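Gripper swap, round two

February 2024

Quick one tonight, back hurts, tea's gone cold.

So the Talberg fingers are off and the Brophy ones are on. Both arms. Took longer than it should have as the Brophy screws are a hair shorter and I dropped one down the slot in the floor panel. Twice. Same screw.

First impressions. The Brophy opens wider, closes slower. Grip is better on fat handles, worse on anything thin. Talberg would pick up a precision screwdriver by the shaft without much fuss, the Brophy sort of rolls it away and then closes on nothing. Might be my pads. Might be the force limit, which I'd left at 200 from August and forgot about. Put it up to 1313 and it stopped slipping but started shoving the tray instead. 1446 was too much, don't do that.

Utility knives are the best test I've found. Chunky handle, awkward balance, and they never lie the same way twice. Blades in, obviously. Pliers next, then the little wrench, which I hate. Flat on the table there's hardly anything to get hold of and the fingertips just scrape.

Controller is still the Hemley. I did try the Ulimton box for an evening, nicer menus, but the left arm had a shake in it at low speed that I coudn't tune out. Back in its carton it went. The Hemley is ugly and the manual is rubbish but it holds still.
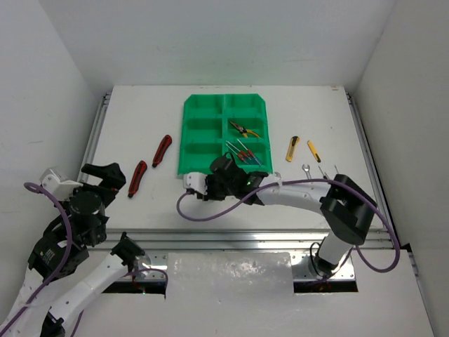
Cables are the next job. Purple stuff is lovely and bendy but I've left far too much slack, and a loop of it likes to brush over the table when the arm reaches left. Clips ordered. Also want to try the Talberg pads glued on the Brophy fingers, someone is bound to tell me thats a daft idea.

Over 2000 grips logged on the old set before I swapped, so it'll be a while before I can compare them properly. Will post the numbers when I've got them. Bed.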